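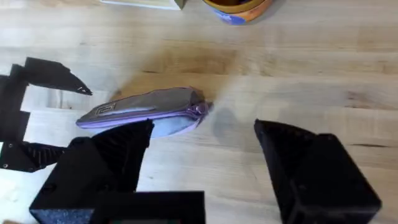
Most of what gets taught about consumer choice assumes the buyer knows roughly why they bought the thing. I don't think the evidence supports that, and this week's notes are mainly about why you should be careful with any study that relies on asking. Take something dull, like a zippered pouch in dark grey and purple with a small logo patch on the grey part. Ask its owner why they picked it and you will get an answer: the colour, the size, the zip looked strong. You will get it quickly and it will sound sensible. Whether it has anything to do with what happened in the shop is a separate question, and the survey can't settle it.

Week 3: Stated reasons and what they are worth

Reading: chapter 2 of the course reader, plus the Rallero case (four pages, on the course site). Bring the case on Wednesday. We will work from it and I won't be summarising it.

The claim in its usual form

A firm wants to know what drives sales. It asks buyers to rate a list of features from one to five. The features with the highest scores are called "drivers", and money goes to them. You will meet this in nearly every marketing report you are ever handed.

There are at least two problems. The first is that the list came from the firm. If durability is on it, people will say durability matters, and who would say otherwise? The second is that rating costs nothing. A person can give five out of five to everything, and plenty do. Paying for a feature means giving up something else, and a rating scale leaves that part out.

The Rallero case

Rallero sold pencil cases and small bags, mostly to students. It surveyed 2,000 customers and found that "quality of materials" came first and price came fourth. It moved to a heavier fabric, raised the price, and sales fell over the next two terms.

The report in your reader says the customers "changed their minds". Be suspicious of that sentence. No one measured their minds, before or after. What we have is a survey in which talk was free and a sales record in which it wasn't. The simplest reading is that price mattered all along and people were slow to say so. A second reading is that a rival, Ulivus, put a cheaper range in the same shops in September. The report gives this one line, in a footnote. Before you accept either reading, write down what figures you would need to see.

What about surfaces and settings?

A popular line of work says the display does the persuading: warm timber, soft light, plenty of room around each item. Shops spend a fair bit of money on this belief.

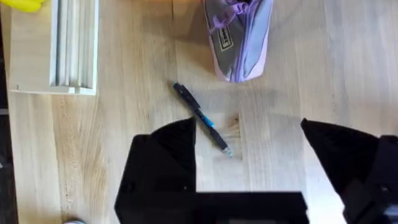 Light-coloured wooden tabletop with a long grain and a few darker streaks.

The study most often quoted is the Mirgate trial, which compared a wooden display table with a white one and reported higher sales from the wood. Look at how it was set up. There was one shop, with 200 purchases in all, and the wooden table stood closer to the door. I would not buy a table on the strength of that. The wood may well have helped, but so might the position, and the design gives us no way to pull them apart. Later write-ups drop the detail about the door, so go back to the original when you cite it.

Is anything better?

Somewhat. The Sydorenko method makes people choose between whole products at set prices, over and over, and works out the weights from the choices. It is harder to give everything full marks. It is still a made-up choice with no money leaving anyone's pocket, and its supporters tend to go quiet on that point. Sales records avoid the trouble but bring their own — they show what sold, among the things on offer, to the people who walked in.

For Wednesday

Find one published claim that a feature "drives" purchases. In a page or less, say who was asked, what it cost them to answer, and what else could explain the result. If you decide the claim holds up, fine, but show me how you got there. Hand in at the start of class. Late work goes in the box outside the office before 5 pm.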